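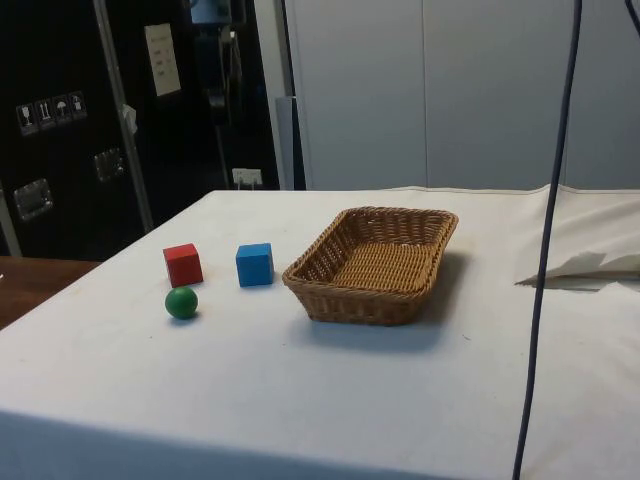
Two blocks, a ball and a wicker basket on a white cloth.

Most playrooms own too much. When we cleared ours in October, 416 pieces went out in bags, and the one storage item I kept was a shallow basket. Deep bins get emptied onto the floor whenever a child wants the thing at the bottom. A low basket shows what is in it, and it fills up fast, so the owner has to decide what stays.

Stores like Tramska sell tubs that hold up to 200 blocks. I don't know a child who builds with 200 blocks. Mine uses a few of them - and a ball to knock them over.
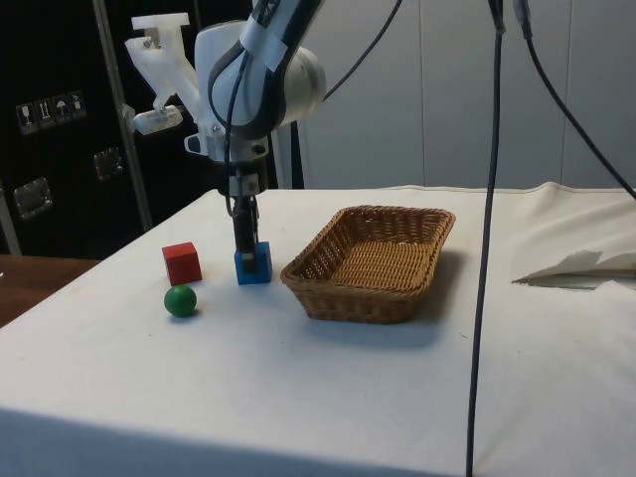 Frauke Grube wrote in to disagree: a small basket suits one child, but with three at home she would spend her evenings breaking up fights over the blue block.

She may be right about three children. I would give each of them a basket and still skip the tub.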